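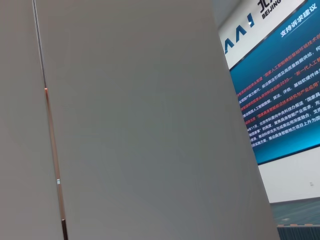 Most of what goes wrong with heat in a kitchen or a small workshop comes down to where the heat goes and how fast it gets there. These notes started as a sheet taped inside a cupboard door and have been added to over the years. Temperatures are Fahrenheit unless marked.

## Cooling a big pot of soup

A deep pot cools slowly because the only places heat can leave are the surface and the walls, and the middle is a long way from both. Doubling the depth does much more than double the wait.

- Divide the soup into shallow pans, 2 inches deep at most.
- Or stand the pot in a sink of cold water and stir it. Stirring the soup matters more than stirring the sink, but do both.
- Change the sink water when it feels warm. Warm water next to a warm pot takes almost nothing away.
- Leave the lid off until it stops steaming. A lot of the heat leaves with the steam.

Thick soups, chili and refried beans are the slow ones. They don't circulate by themselves the way broth does, so heat has to creep through them. Stir these every few minutes or use the shallow pans.

## Ice water or ice alone

Ice water cools faster than a bucket of plain ice. Cubes touch a bottle at a few points and the rest is air. Fill the gaps with water and the whole bottle is in contact with something cold.

Add a handful of salt if you're in a hurry. Salted ice water settles below 32, so don't forget cans in it. Glass bottles shouldn't go in a heavily salted bath at all.

## Metal lids that won't open

Run hot water over the lid only, for half a minute, and try again. Metal expands more than glass for the same rise in temperature. The hot water also softens any dried syrup or jam in the threads, and with honey jars I suspect that's most of it.

Don't do this with a jar straight out of the refrigerator. Let it sit on the counter first.

## Thawing on a metal pan

Put frozen chops or fillets, still wrapped flat, on a heavy aluminum sheet pan and they'll thaw noticeably faster than on a wood board. Aluminum carries heat from the room into the food and wood mostly doesn't. A second pan on top helps too. Turn the package over once. This is for thin pieces you're going to cook right away - anything thick belongs in the refrigerator overnight.

Frost on the underside of the pan is normal. Wipe it up or it will drip.

## Checking a thermometer

Fill a glass with crushed ice, add cold water to just below the top of the ice, stir, and wait a couple of minutes. The probe should read 32 with the tip in the middle of the glass, not against the side or the bottom.

Boiling water is a less reliable check, since the boiling point drops as you go up. My old Bitano dial thermometer read 2 degrees high in ice water for years. I wrote "-2" on the case in marker and kept using it.

## Mugs and drinks

A thick ceramic mug takes a fair amount of heat out of the first pour. Fill it with hot tap water while the kettle is on, dump it, then pour.

If you take milk and won't be drinking for ten minutes, put the milk in at the start. A hotter drink loses heat faster, so the cup that has been brought down a little at the beginning ends up slightly warmer. The difference is small. A saucer over the top does more than either trick.

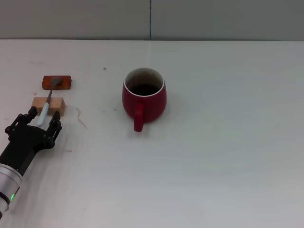
*Red mug on the white table, beyond the gripper.*

## Loosening glued joints

White and yellow wood glues soften with heat. A heat gun on low, kept moving, will usually let a chair rung go without damage to the wood. Work from all sides and give the heat time to get in. Wood is a poor conductor, so a minute at high heat scorches the outside while the glue line is still cool.

Steam works better on thick joints. Drill a small hole where it won't show and use a needle tip on a hose. Hide glue lets go fairly easily with steam, epoxy less so.

Colleen Lachance wrote in to say she uses a damp rag and an old clothes iron for veneer. I've tried it since and it works well on flat panels. Keep the rag damp and lift the iron often.

## Superheated water

Plain water heated in a very clean, smooth cup in the microwave can pass its boiling point without bubbling, then boil over all at once when you drop in a tea bag or a spoon. Put a wooden stir stick in before heating, and don't run it longer than the directions call for. Let it stand before you move it.

## Shop odds and ends

- Epoxy sets faster in a warm room. It also sets faster in a deep cup than spread thin, because it makes its own heat and a deep cup holds on to it. Pour it out onto a tray for a longer working time.
- Steel tape measures change length with temperature, but far too little to matter for shelves.
- A seized nut often comes loose if you heat the nut and leave the bolt as cool as you can. No flame near oil, fuel lines or rubber.
- Finishes go cloudy when put on in damp weather. Wait for a drier afternoon.
- Candle wax on a tabletop: chill it with ice in a bag, then lift it with a plastic card.

## Freezer gaskets

Close the door on a strip of paper and pull. It should drag. Do this every foot or so all the way around, and wash the gasket with warm soapy water where it slips. I do ours in October along with the furnace filter. If washing doesn't help, warm the flat spot with a hair dryer on low and push it back into shape with your fingers, then keep the door shut for an hour.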